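Speaker notes: What the wrist camera learns when there is nothing to hold

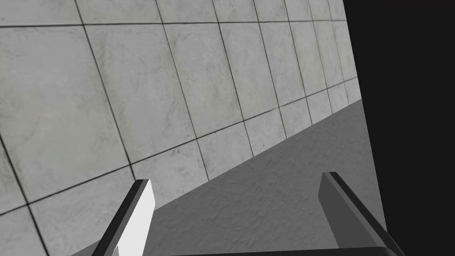 PLOLTTHORPE, October

Reading time: 2 minutes

Opening. Good morning. I am Lizelle Visser, and I am presenting on behalf of the Kastarik project. My co-author, Yolandi Du Plessis, will join me for questions. Leave the first slide up during the introductions.

Slide 1. The view is from our simulator, with the two gripper fingers open over a bare floor. Ask the audience to look at the tiled wall. The mottling and the grout lines are the only fine detail available to the policy besides the grain of the floor. Point out the black strip on the right, where the rendered room ends. Pause before moving on.

Slide 2. State the question. When a policy is trained in simulation, how much does it rely on background surfaces to judge where the gripper is? Earlier work at Rampersad varied the objects and left the room alone. We left the objects alone and varied the room.

Slide 3. Method. We generated 3,000 simulated episodes. In each one the wall texture, the floor texture and the camera tilt were drawn at random. The fingers kept plain, flat shading throughout. The task was a simple reach to a marked height above the floor, with no grasp. A second policy was trained on the same number of episodes in a single fixed room.

Slide 4. Result. Both policies were tested on 894 episodes in rooms neither had seen. The policy trained on varied rooms reached the target in 729 of them. The fixed-room policy reached it in 200. Read both numbers slowly — they are small on the slide.

Slide 5. Limits. These figures come from simulation only. Trials on the Drukik arm have started and are not reported today. We also did not separate the effect of texture from the effect of camera tilt. If asked, say that this comparison is planned and give no date.

Close. Thank the hosts at Ploltthorpe and invite questions. Yolandi will take those on rendering.

Comments (3)

mtk_lab: Did the test rooms also have open edges, or were some fully enclosed?

Yolandi Du Plessis: Both kinds were included. The split is in the appendix.

R. reader: The slide 4 numbers were hard to read from the back row. Thank you for posting these.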